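## 3. Prévoir le matériel et le budget du poste à deux bras

Cette section s'adresse à la personne qui prépare la commande d'un poste Drorix, avant toute livraison. Elle couvre le châssis, les bras, les pinces, les petits accessoires et les objets de manipulation. Les réglages logiciels sont traités en section 5.

Version du guide : 13/04/2024.

### 3.1 Avant de demander un devis

1. Mesurez la pièce, porte comprise. Le châssis en profilés d'aluminium est livré monté et ne se démonte pas pour passer un couloir étroit.
2. Relevez les prises disponibles. Chaque bras a sa propre alimentation ; n'en branchez pas deux sur la même multiprise.
3. Dressez la liste des tâches prévues pour la première année. Ranger des fruits sur une assiette et visser un bouchon ne demandent pas les mêmes doigts de pince.
4. Décidez si le poste doit avoir des parois. L'option se commande avec le châssis, et sa pose après coup est facturée à part.

> **Note.** Le plateau blanc se marque à l'usage. Les petites taches et éraflures n'empêchent pas de travailler et ne sont pas couvertes par la garantie. Si l'aspect compte pour vous, commandez un second plateau dès le départ.

### 3.2 Choisir les pinces et les objets

Le budget des objets est presque toujours oublié dans la première demande, puis ajouté en urgence. Inscrivez-le sur une ligne séparée. Pour des tâches de type cuisine, nous conseillons une enveloppe de 300 euros, à dépenser en deux fois : une moitié à l'installation, l'autre quand vous saurez quels objets servent vraiment.

Choisissez des objets de formes et de surfaces différentes. Une grappe de raisin, un fruit rond et une assiette à bord ondulé obligent la pince à s'ouvrir et à s'orienter autrement à chaque prise.

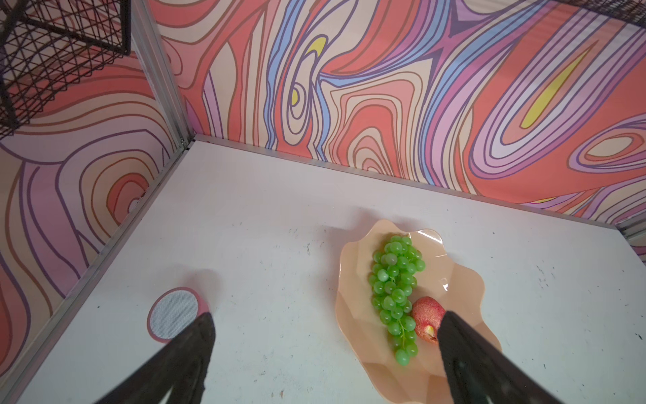 **Catégorie B : consommables et pièces d'usure**

Les doigts noirs de la pince sont des pièces d'usure. Leur extrémité touche les objets et le plateau à longueur de journée, et c'est par là qu'ils s'abîment. Rangez dans cette catégorie :

- les doigts de pince, à commander par paires chez Tema (référence à reprendre sur votre bon de livraison) ;
- les petits supports ronds et dessous de verre, qui se perdent facilement ;
- la vaisselle légère ;
- les attaches et serre-câbles.

1. Comptez 2 paires de doigts de rechange par bras pour la première année.
2. Inspectez les extrémités à chaque début de semaine. Remplacez les deux doigts ensemble, même si un seul est usé.
3. Notez la date du changement sur la fiche du poste. Elle sert de base à la commande de l'année suivante.

> **Attention.** Coupez l'alimentation du bras avant de toucher aux doigts. La pince peut se refermer à la remise sous tension.

### 3.3 Placer les bras et les rangements

Les deux bras se fixent sur des plaques noires, à l'avant du plateau. La zone utile est celle que les deux pinces peuvent atteindre sans se croiser. Tout ce qui se trouve hors de cette zone est de la surface payée pour rien, sauf si vous y rangez du matériel.

1. Posez les objets de la tâche entre les deux bras, le récipient vers le fond.
2. Faites parcourir à chaque bras toute sa course, à vide et à vitesse lente. Vérifiez que les câbles suivent sans tirer.
3. Accrochez les paniers en treillis aux profilés, à l'aide des clips blancs. Un panier au fond et un autre sur la gauche laissent le plateau libre.
4. Réservez l'un des paniers au petit matériel, par exemple un marqueur et un rouleau.
5. Gardez le rail avant accessible : les câbles et la petite carte électronique s'y trouvent, et c'est l'endroit où l'on intervient le plus souvent. 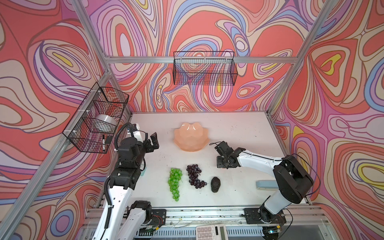 ### 3.4 Comparer les offres

Nous livrons deux formules. La formule Coutinho comprend le châssis, les parois, les deux bras et la mise en service. La formule Rutodov comprend les bras et les plaques de fixation seulement ; le châssis reste à votre charge.

| Poste | Coutinho | Rutodov |
|---|---|---|
| Châssis et plateau | inclus | non fourni |
| Parois | incluses | en option |
| Bras et pinces | inclus | inclus |
| Paniers et clips | inclus | en option |
| Mise en service | incluse | sur devis |

Ajoutez 10 % au total, quelle que soit la formule, pour les câbles, les fixations et le transport des pièces retournées. Les commandes reçues après octobre sont facturées au tarif de l'année suivante.

> **Note.** Un devis reste valable 10 jours ouvrés. Passé ce délai, demandez une mise à jour avant de signer, y compris si la configuration n'a pas changé.

Pour la réception du matériel et le contrôle des colis, passez à la section 4.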